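Session 4: Comparing grippers in the simulator

Each group tests 2 grippers on the same transfer task. Keep the arm, the controller and the seed (1336) the same - only the gripper changes.

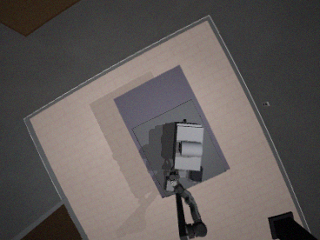 Do 10 runs for each gripper and write down every failed run also. A run stopped by hand is a failed run.
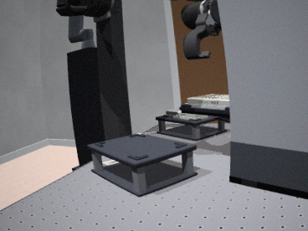
Baptiste Lemaire asks if we may change the closing speed between runs. No, please choose it before the first run and keep it.

Next, compare the camera views. A close view may show the fingers well and hide the target.
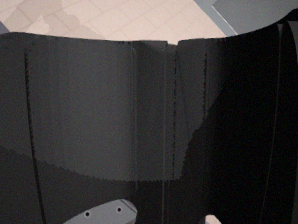 Fig. 3. Gripper at very close range.

Give one page per group, with the name of the camera beside each result. 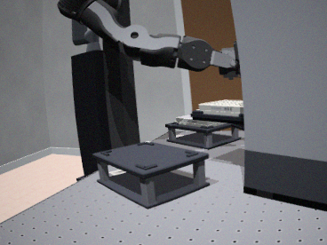
For the wrist path, use the Nekcombe settings from September. Almost all collisions last year came from old settings.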